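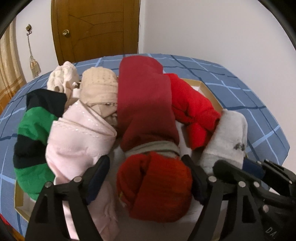 Box of rolled clothes on the blue grid sheet, gripper in over the pink roll. Test image for everything below.

2022-05-30

Segmentation, round whatever. Picking up from the note that ended "should be a quick fix."

The plan was to get the new mask model to split this box into separate garments, hand the masks to the grasp ranker, and have a sane list of candidates by lunch. By lunch I had a mask called "garment" that covered the maroon piece, the bright red roll next to it, and the rust knit in front. Confidence 0.94. I admire that kind of self-esteem.

To be fair to the model, the three of them do sit together, they are all some kind of red, and the rust one is ribbed, so it throws edges inside itself that are stronger than the edge between it and its neighbor. Getsemaní looked over my shoulder and said the obvious thing, that we lean on color too much in the affinity head. We do. I set that weight in a hurry, and it has a comment next to it reading "tune later."

Things tried, in order:

Dropped the color weight by half. Reds separate. The green and black striped sweater promptly falls apart into one garment per stripe. Very tidy, very wrong. Put it back.

Swapped in the boundary term from the Delaunay branch (the triangulated one, hence the name, and no I will not rename it). Stripes hold together. Maroon splits off from the bright red properly. The rust knit becomes two objects, one above and one below the gray band wrapped over its top, with the band as a third. So a garment with a belt on is now a family. Still the best result of the day.

Merge rule: if a thin strip has the same parent region on both sides, glue all three together. Works on the band. Also works on the beige roll with the dotted pattern, where the lacy bit tucked in at the fold had been getting its own mask. I was pleased with this for the length of one coffee. Then I ran it on the rest of the set and it glued a sleeve to a neighbor's sleeve in 13 of 108 images. Consuelo wants the rule gated on strip width relative to the roll. I want that too, I just don't want to be the one picking the threshold. I picked the threshold.

Bed sheet. The grid print is a gift to nobody's edge detector. Any candidate whose mask leaks over the cardboard rim picks up grid lines and the ranker reads them as lovely straight graspable folds. Before the crop fix, the top candidate was a patch of bed. Now we fit the box rim first and throw out anything outside it. The fit wants to see rim, and in this image it gets the right side behind the bright red roll and a piece at lower left under the stripes, and has to guess the rest. It guessed fine here. I don't trust it with a fuller box. TODO: fall back to a loose hull when less than a third of the rim is found, and log loudly when it happens.

White interior of the box: no trouble next to the dark stuff, trouble next to the cream knit. The crinkly surface gives it texture, so the model usually gets there, but at the lowest input scale it eats the cream piece whole and calls it cardboard. Bumped the short side up to 720 and the problem went away. So did our frame budget. Estdale is handling inference for now and it still keeps up, barely, fans at full song.

Self mask. The fingers stick into every image, so we have a static mask painted over them. It was drawn for the old pads and is stingy around the left bracket. The bolt heads poke out past it. They are shiny, round and small, and the detector filed them under "button." I have redrawn the mask with a fatter margin and checked it into the Grastura config. If your branch has its own copy of that file (you know who you are, Getsemaní), please stop having your own copy of that file.

Ranker, with all of the above switched on, for this image:
1. pink roll, left half, grasp across the seam
2. light gray roll, front right
3. bright red, at the twist
4. rust knit, on the gray band

I'd have put the twist lower. It looks like a knot and the ranker loves a knot: narrow, two nice opposing sides, high score. Whether closing on it lifts the roll or undoes it is not something the geometry can say. Consuelo suggests a penalty for regions with high twist in the fold direction. Sure, once somebody defines fold direction for an object with a knot in it. Parked.

Timing. Full pipeline was 2,000 ms on the first pass, nearly all of it the boundary term rebuilding its mesh for every candidate. Cached the mesh. Haven't rerun the profiler because Zollberg went down for updates halfway through and came back with a different driver version.

Left to do before the June freeze:
- strip width gate, proper sweep instead of my guess
- rim fallback
- delete "tune later" comment, after tuning
- navy edge beside the gray roll has no mask at all in any variant. Too little showing, I think. Getsemaní says a partial mask is better than none and will try lowering the area floor.
- rerun timings once Zollberg has settled on a driver

Weights and masks from today's runs are in the shared folder under Grastura, belt_family. The name stays until the bug goes.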